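Ticket: Nundetetti e-book shows as downloaded, opens to chapter 1 only
Product: Borngate Reader (desktop and phone)
Status: Open, waiting on publisher
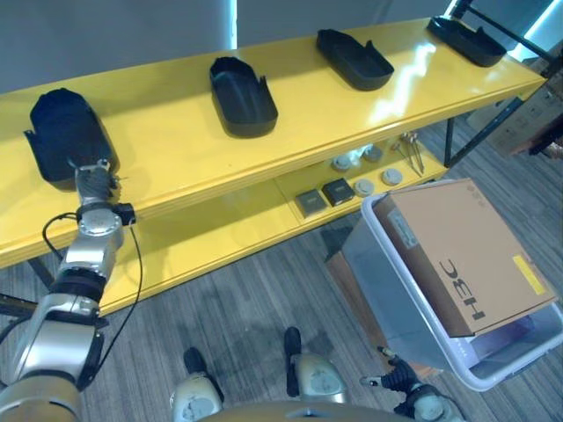
Keith Ackroyd: Are you sure you have the full book and not the free sample? The sample of Nundetetti has the same cover and the same title on the shelf page. The only difference is the word Sample in small gray type under the author. Please check that before we go any further.

Nuria Pacheco: I checked. I paid for it in April and the receipt says full edition. The sample ends with a "buy now" page. Mine doesn't. It ends in the middle of chapter 1, on page 14, and then the back cover. I have a hard time believing a science fiction novel in three parts is 14 pages long.

Keith Ackroyd: Thanks. Sign out, remove the book from the device, sign in and download again. That clears most of these.

Nuria Pacheco: Did it twice on the computer and once on the phone. Same 14 pages. I'd also point out that your help page says this "always" fixes the problem, so somebody may want to take a look at that word.

Keith Ackroyd: Noted. What size does the file show? Library, then the three dots, then Details.

Nuria Pacheco: 89 KB on both. Table of contents lists 59 chapters. Tapping any of them after the first one does nothing at all, no error, no spinner.

Keith Ackroyd: Contents list is complete, so the index is coming through and the text isn't. Could be your connection dropping part way. Can you try a different network?

Nuria Pacheco: I can, but I don't see how a bad connection would drop out at exactly the same page three times on two devices. Tried it anyway on my sister's wifi. Page 14.

Shinji Nagano: Taking this over from Keith. I pulled the file from our side using a test account and I get 89 KB as well. So it isn't your device and it isn't your network. Sorry for the extra rounds.

Nuria Pacheco: Thank you. So who has the rest of the book?

Shinji Nagano: The publisher, Moya, sends us a new file when they fix typos. They sent one in April. It looks as if the new one went up incomplete and replaced the good one. I've asked them to send it again.

Nuria Pacheco: "Looks as if" or is? Two people I know bought the same book in March and theirs is fine.

Shinji Nagano: That fits. They would have the old file as long as they don't download it again. Please tell them not to. I can't say for certain until Moya answers.

Visitación Olmedo: Adding myself here, same book, same page. I was told in chat that my reader was too old. I bought a newer one. I would like that on the record.

Shinji Nagano: Linked your ticket to this one. I'll raise the chat advice separately.

Nuria Pacheco: Any news? I have a book group and we were supposed to have finished part one.

Shinji Nagano: Moya sent a file at 4:20 pm. I opened it. It has chapters 1 through 20 and then stops. I have not put it live and have sent it back. I can offer a refund now, or credit, or you can wait.

Nuria Pacheco: I'll take the refund, and if the whole book ever shows up I'll think about buying it again. Please don't close this as "solved by customer." I got that on my last ticket and I hadn't solved anything.

Shinji Nagano: Refund sent, it can take a few days to show. Ticket stays open under Visitación's name until all 59 chapters load on the test account.

Visitación Olmedo: Fine by me. I'll wait, but I'm going to scroll to the last page before I believe it.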